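Hullimard Table Baskets and Trays
Item group 447 – Storage and Serving

The Hullimard range of table baskets and trays is supplied to dining halls, residence kitchens, reading rooms and reception desks. The range has been in the Asstead catalog since the department took over tableware supply from Plorken, and it replaces the wire baskets formerly listed under the same group number. All pieces may be ordered singly or by the case.

Wicker basket, brown

The basket is intended for bread rolls, wrapped goods, napkins, fruit with a firm skin, and small items that need to be kept together on a counter or table. It is an open basket without a lid. Loose or moist foods should be placed on a cloth or paper liner. Liners are ordered separately and are sold in packs of 200.

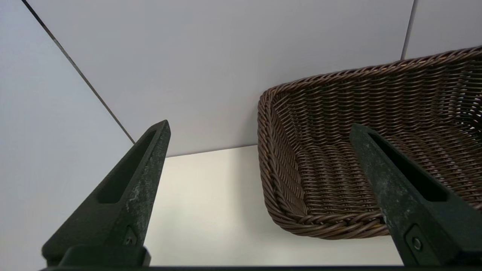 Woven wicker basket, brown, on a pale tabletop.

Slight differences in shade from one basket to the next are normal and are not accepted as grounds for return. Broken strands at the rim or base are accepted, provided the basket has not been used.

Care: brush out crumbs after each use. Wipe with a damp cloth and leave to dry in open air, away from heaters. The basket must not be soaked or placed in a dishwasher.

Plastic tray, pale green

The tray has softly rounded corners and a slightly raised rim. It is suited to sorting, carrying and setting out small goods, and is often ordered together with the basket for self-service tables, where the basket holds the goods on offer and the tray receives returned or used items. Wash by hand in warm water with a mild soap. Scouring pads will dull the surface.

Trays are listed in pale green only. Orders for the former gray tray will be filled with the green one unless the buyer states otherwise – please write "no substitute" on the order form.
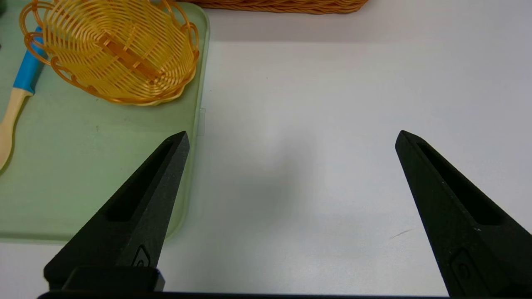 Larasati Latuheru wrote to us that her dining hall now keeps one tray beside every basket, that the lunch tables are cleared sooner as a result, and that she would welcome a second color so that the trays for clean and used cutlery could be told apart. The request has been passed to the supplier.

Ordering

Case quantity: 3 baskets or 3 trays, not mixed
Liner packs: order under number 164
Delivery: with the regular Asstead supply run
Returns: unused goods only, in the original wrapping

Questions about large orders should be sent to Aurelio Ponce at the Nasution supply desk. Prices are reviewed each November.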